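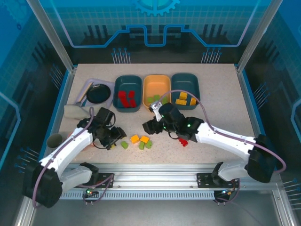
Blocks by colour, with a few still on the table.

I have been on a block-sorting kick since June and I'm not sorry. If you've been reading for a while you'll know I can't leave a mixed tub alone. I see one at a jumble sale, all the colours in together with a bit of fluff and a stray domino, and my hands start twitching. So when I got going on the big winter sort-out I knew exactly where I wanted to begin, and it wasn't the paperwork (sorry, paperwork).

Three bins in a row at the back of the table, one colour in each. Reds on the left, greens in the middle, and the yellowy-orangey ones on the right. I love a row. I did try stacking bins for a while, on a rather smart Nørgaard shelf thing that I'd saved up for, and it was lovely to look at and a complete pain to use, because whatever you want is always in the bottom one. A row at the back means you can reach everything and drop things in without even looking up.

Now, I know there are people who'll say the bins ought to match what goes in them. Red bin for red blocks and so on. I used to think so too! But then you need a new bin every time you get a new colour, and you end up trawling the shops for the exact right green and coming home with something minty that annoys you for ever. Two dark teal ones with a pale yellowy-orange one between them does me very nicely. The blocks are the label. You glance in and you know.

The one argument I will have with anybody is about orange and yellow. Do they go in together? Some of them are so close that by lamplight I couldn't swear to either. I've gone back and forth on this so many times. At one point I had them apart, and every single time I put them away I'd stand there holding one up to the window like a jeweller. Life's too short. My rule these days is that anything sunny goes in the sunny bin, and if you want to write in and tell me that's cheating, the comments are open.

A word on the table, too. I'm very fond of a speckled top for this sort of job, a nice quiet beige. Plain white shows every mark and dark wood swallows the little blocks, but on a speckle the bright colours jump out at you and the crumbs don't (I said what I said). I looked at one in the Prutby sale that was 855 and had to go and have a sit down. It was beautiful. It was also 855.

Then there's the kitchen corner, over on the left. Lavender tray, little black frying pan, wooden spatula laid across the back corner of the tray. I'm a great believer in giving the pan and the spatula a tray of their own, because otherwise they wander. You find the spatula in with the blocks, and a block in the pan, and then somebody's making red block stew and the whole sort has to be done again. With a tray you can pick up the lot in one go and move it when you want the space. The folded cloth sits in front of it, beige again, and the small grey cup is further forward by the edge. I like a folded cloth. I fold mine in half and half again and stop there, as I've never got the hang of the fancy upright folding and it all falls over by teatime anyway.

As for the blocks still out in the middle, a few oranges and greens, a little yellow and a red, that's my favourite stage of any tidy. You've broken the back of it and can see where it's all going. I always want to slow down at that point and put the kettle on. My way is to do the nearest colour first and then work outwards, although I've also tried going one colour at a time and it's probably quicker if you've got the patience.

A few of you asked after the last post where I get bins. Mine have mostly been Kada ones, the plain rectangular sort with no lid. Don't bother with lids. I bought a Zurier set with clip-on lids once and within a week the lids were in a cupboard and they've been there ever since. Go for something low enough to see into and wide enough to get your whole hand in, and wipe it out before you fill it, or you'll only have to tip everything out again like I did.

Next up is the jigsaw cupboard. I've got one with 900 pieces that I'm fairly sure is 2 short, and I'm going to have to do the whole thing to find out. Wish me luck!

Posted Nov 26, 2019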